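About Feltton

Feltton writes motion software for humanoid and mobile robots. We supply three components: a whole-body controller, a contact planner, and the log tooling that ties them together. We do not build hardware. Customers bring their own robots and we fit the software to them, usually over a serial or Ethernet link that was designed for something else.

The company was started in February in a rented unit in Narstead and still works from that town. The first product was Vinda, a planner that treats a carried object as part of the robot's body. Balance, reach and collision checks all run on the combined model, so a flat panel held in one hand over a step changes where the feet may go.
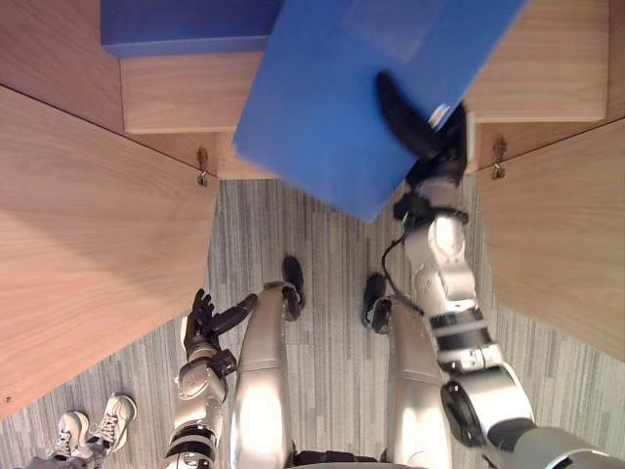 Betancur wrote to us that the combined model was the part they had doubts about, as every wrong guess about the load ends up in the balance estimate. It still does, they added, but now they can see it in the log.

The objection is fair. Vinda carries an uncertainty term for mass and grip offset and widens the support margin when either one drifts. The current release checks 152 constraints per planning cycle. Of these, 61 concern the load and its contacts – the rest cover joint limits, self-collision and foot placement.
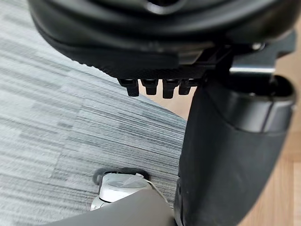 Perception is kept deliberately small. We use wrist and head cameras to correct a known map and leave full scene reconstruction to other vendors. Most of the tuning time goes into floor transitions. The line where gray carpet meets a light wooden floor is easy to find in a wrist view, but streaks in the carpet can produce false edges, and the filter has to reject them without discarding the real one. Thresholds are stored per site and versioned with the map.

Releases ship every 2 months. Each includes the planner, the controller bindings and a replay tool that runs recorded logs against the new build. Support is handled from Narstead by the developers who wrote the code.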